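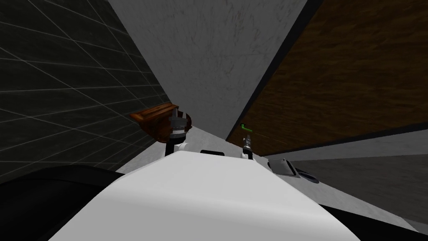 Posted by the Whitlock bench team | Updated April | Grippers > Two-finger > Sitero

Sitero two-finger gripper, left/right pair

Price: 4,000 the pair, cables in. Singles on request.
Availability: in stock, ships from Priltgate
Fits: Eltis dual-arm base, both wrists. Other bases - ask first.

Been running these in sim before we bolt anything on. Same pair, same Eltis model, one controller for both arms. Left hand on a wood block, right hand on a thin bent green piece. Two very different grips, and that was the point of the test.

Wood block first. Rectangular, held off to one side so the weight hangs out past the fingers. Worst way to hold it, so we hold it that way. Default force let it creep on the longer moves. Went up to 8 on the force setting and it stayed put for the whole run. Leave it at 8 for blocks.

Green piece. Thin, bent like a hook. Default force is too much for something this thin, the contact model gets jumpy and the part twitches. Drop the force, slow the close. Better. Still not great if you grab it on the bend, grab the straight bit.

Compared with the older Sitero single-screw:
- closes faster, noticably so
- finger pads swap without taking the wrist apart
- a bit taller at the wrist, check your clearence over the base shell
- same connector, old cables work

Camera notes. We left the view on the body, looking out over the white shell, with a heavy tilt on it. Both grippers stay in view just over the top edge of the shell. The right one comes out small at that distance, so if you are training off this view and need finger detail on the right, add a wrist cam. We tried 11 tilt settings and kept the one that held both hands.

Controller: stock Eltis controller is fine. Firmware 13 or later, earlier ones only see one gripper. Third party controllers work but you loose the force readback.

In the box
Left gripper, right gripper, two cables, pad set, hex key, sim model files (download link on the packing slip)

Not in the box
Wrist adapters for non-Eltis arms. Wrist cam.

Real hardware numbers to follow - everything on this page is sim only so far. Lead time for adapters is around two weeks. Returns to Priltgate, unopened pads only.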